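About Clamovari

2 min read

Clamovari develops handling routines for robot arms used in domestic and light commercial kitchens. The company was founded by Manju Negi and has three laboratories, the largest at Sallby.

Simulated sink task, as demonstrated at the Sallby open day:

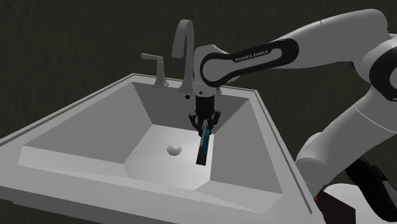
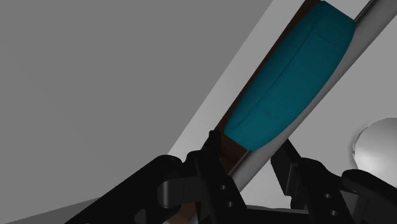 Our next open day will be held on September 22, 2026. Nevzat Altıntaş will lead the demonstrations – each programme runs up to 9 minutes – and visitors may put questions to staff at the Brikgate centre afterwards.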